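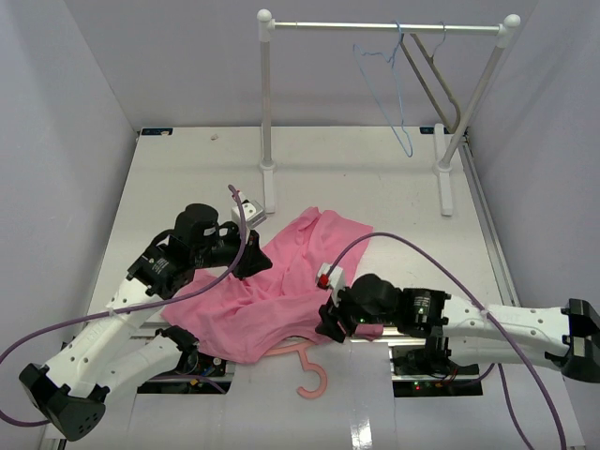
Colville Hanging Set
Data card and README

Version of 14/10/2018

Summary

The Colville Hanging Set is a collection of short records about putting garments on hangers and hangers on a rack. Each record covers one garment, one hanger and one small rack standing on a white table. There are 2,000 records in the full release. A smaller pack of 214 records is included for people who want to look at the files before downloading the rest.

The set is about clothing and how it lies, folds and hangs. It does not cover washing, ironing, drawer folding or shoes.

What is in the folders

garments/ One text file per garment, with fabric, color, neckline and size.
hangers/ One text file per hanger, with color, shape and hook type.
records/ The records themselves, numbered from 0001.
notes/ Free text written at the end of each session. Spelling has been left alone.
sample/ The 214-record pack. Same layout as above.

The garment files are short and some fields are blank. Where the label had been cut out of a garment, the fabric field says "unknown" and we have not tried to guess.

Garments

There are 70 garments. Most are tops, because tops are what people mainly put on hangers. Plain colors were preferred so that folds would show up as shading and would not be mixed up with a print. Pink and pale blue are overrepresented. Black is underrepresented, and anyone who needs dark fabric should look elsewhere or wait for the next release.

Garments were not ironed before use. They were kept in a bin between sessions and they came out creased, which suits the purpose of the set. If a garment tore or lost its shape it was retired, and its file has the word "retired" on the last line.

Hangers and rack

The hangers do not match each other. Thin ones and thick ones are both included, and the hooks differ in length and in how far they open. A hanger that is not in use may be left on the rod, so a rack in a given record is often already holding something. In the pink garment records shown on this page, a thin blue hanger and a thicker one in a grayish neutral color share the rod, and the one being used with the garment is pink plastic.

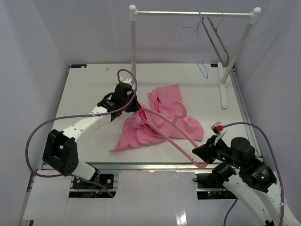
Photo: Colville Hanging Set / Pacheco

The hanger and the garment can be close in color, as they are with the pink pair. These records are tagged "lowcontrast" in the index. Use the tag to filter them out, or to pick them out if that is the case you care about.

The rack stands on the table and is not fixed to it. It can shift a little during a session. Its position is noted at the start of each session only, so do not rely on it to be exact for later records.

Record fields

id: four digits
garment: name of the file in garments/
hanger: name of the file in hangers/
start: how the garment lay at the beginning (flat, crumpled, folded, on hanger)
end: how it was at the close, from the same list plus "on rack" and "on floor"
tags: zero or more words, separated by commas

"Crumpled" was used whenever the sleeves or the hem could not be made out without moving the cloth. Two people can disagree on this. The second check changed the start field in 101 records, nearly always from "flat" to "crumpled".

Known problems

The "on hanger" value does not say whether the garment is straight. One shoulder on and one shoulder off still counts.

Hooks facing the wrong way are not tagged.

Records made in December use an older hanger list. The names were converted afterward, and a few thin hangers may be listed under the wrong color.

Very light fabrics slide off smooth plastic shoulders. They have been left in with the end value they had.

Related sets

Fositz covers folding on a similar table and uses the same garment file layout. Grureck covers closet rods and full-length coats. Garment numbers are not shared between the sets, so garment 12 in one is a different item from garment 12 in another.

Use

Free for research and teaching. Please credit the Colville Hanging Set and give the version date. Corrections to the garment files are welcome, with the record number in the subject line.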